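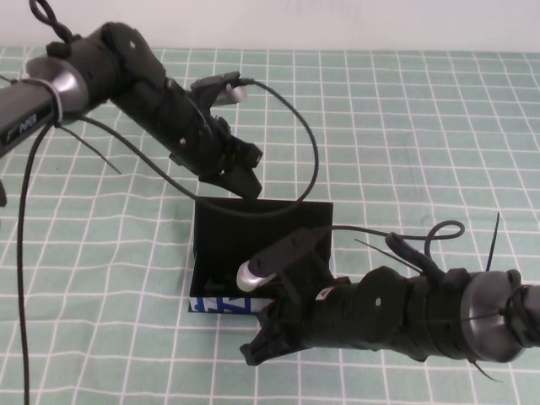 An open black box on a pale teal tablecloth with a grid of thin white lines.

Saengthong Museum is a museum of art and household objects in the old harbor district of Uvholm. It was opened by the collector Kanokwan Intarasuk, and it keeps her name for the family home she left, not for herself. The collection holds 600 objects, of which a part is on display at any one time.

History
Intarasuk came to Uvholm as a textile buyer and began to collect lacquer, woven cloth and ceramics for her own house. When the house became too small, she bought the former Goritz grain store, a brick building with 6 floors, and had the lower ones changed into galleries. The upper floors are used for storage and repair work and are closed to visitors.

Collection
The museum has 13 galleries. The ground floor shows ceramics, mostly bowls and water jars, together with the tools of the potters. The second floor is for textiles. Because old dyes suffer from light, the cloths on this floor are changed every November, and the galleries are closed while the work is done. The lacquer rooms are on the third floor — many visitors go there first, as the elevator stops directly in front of them.

A smaller group of paintings came from the Gostance estate. It includes 40 views of the harbor, painted by several hands and for the most part not signed. The order in which they hang has been discussed more than once, and the present order follows the shoreline from north to south.

Visiting
The entrance is on the canal side. Large bags must be left in the cloakroom, and drawing is allowed in pencil only. The museum has a reading room, which can be used without a ticket, and a small café in the former loading yard. Guided tours start from the ticket desk. Wheelchair users can reach all galleries by elevator, except the low room behind the ceramics, which has two steps.

See also
List of museums in Uvholm
Goritz grain store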